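Posted in February by the one who does the washing up

Our club has entered the Leneo student challenge, and the task this year is dishes. I joined to build something that would walk on rubble and look heroic. I have spent most of the winter thinking about plates.

The rules run to nine pages and were plainly written by somebody who has shared a house. Clear the sink, put things in the rack, put other things in the drawer, don't flood anything. There are 900 points going in total. At the regional round, held in a sports hall in Ileck, we scored 313, and a good chunk of that was for turning up with our paperwork in order. The team from Reinholz got 372 and were unbearable about it on the coach home, which we had to share.

To be fair to our side, we had a terrible morning. The arms wouldn't talk to the laptop until somebody swapped a cable, then they talked to it far too much, and by the time we'd calmed them down we had lost our practice slot. We went in cold. The left hand did a lovely slow wave at the judges (no points for that, I asked) and then knocked a mug over. I still think the mug was too near the edge.

Since then we've been meeting most evenings from six, which has done nothing for my coursework but has taught me a great deal about drying racks. I used to think a rack was a rack. Now I have opinions on rod spacing. I've also learned that a thin plate seen edge-on is more or less invisible to our software, and that I am the only member who finds this relatable.

Both of these are from the sink sessions.

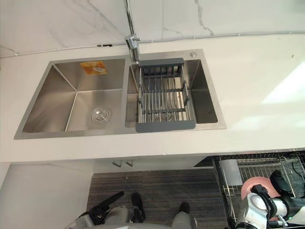
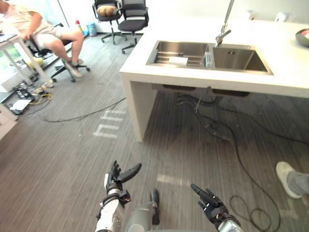
My job is the grasp planner, a grand name for the bit of code that decides which finger goes where. It is called Cinier, after a biscuit I misread once, and it has a deep distrust of anything round. Give it a box and it's confident. Give it something like the pink thing in the wire drawer, with all those ridges, and it thinks for ages and then suggests the air just to the left. I've rewritten the edge finder twice this month. The second rewrite is slower but it does at least suggest the correct drawer, so I'm keeping it until somebody complains. Next up is cutlery, starting with spoons. I've asked if we can skip forks altogether and been told to read page six again.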